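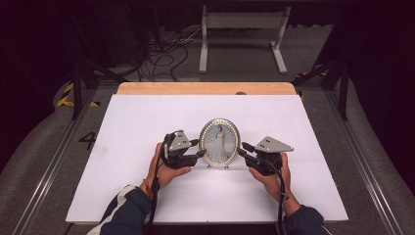

The Vernon family history project has now used 22 months of its grant, and I am less sure of our results than I was in the last report. We set out to trace the families who left the Potden valley for work overseas and to write down what their descendants remember. The interviews are going well. The matching of those interviews to written records is not. Most families start us off with a keepsake, often a portrait in an oval frame like the one standing on the white board, and a story that has been told so many times it has lost its rough edges. I would treat most of those stories as leads and nothing more.

Interviews

Ghazal Jafarzadeh and Damián Lagos have recorded 60 interviews. The sound is good and the transcripts are up to date. My complaint is with how we picked people. Nearly all of them came to us through relatives we had already spoken to, so we keep hearing the same three or four versions of why people left. The mill fire comes up constantly. I have yet to see a record showing that it drove anyone out.

Records

Menaka Munasinghe has indexed 979 entries from the parish books and the Rostell boarding house ledgers. Spelling is a mess, as expected. The Reddy matching software was supposed to help with this and has so far joined fathers to their own nephews. It was sold to us as a time saver. Menaka now checks every match by hand, and I would not renew the license.

Two families have been traced all the way from the valley to living descendants, with paper at each step. Our proposal promised far more than that, and I do not think we will get there.

Money

Spending is on budget except for travel, which ran over in November when Manouchehr Bahrami had to go back to the county archive for pages missed on the first trip. We covered it from the printing line.

Next period

We will stop taking referrals from people already interviewed. The booklet should wait. Wahyudi Harahap has drafted a chapter on the mill fire, and I have asked him to hold it until we find a dated source.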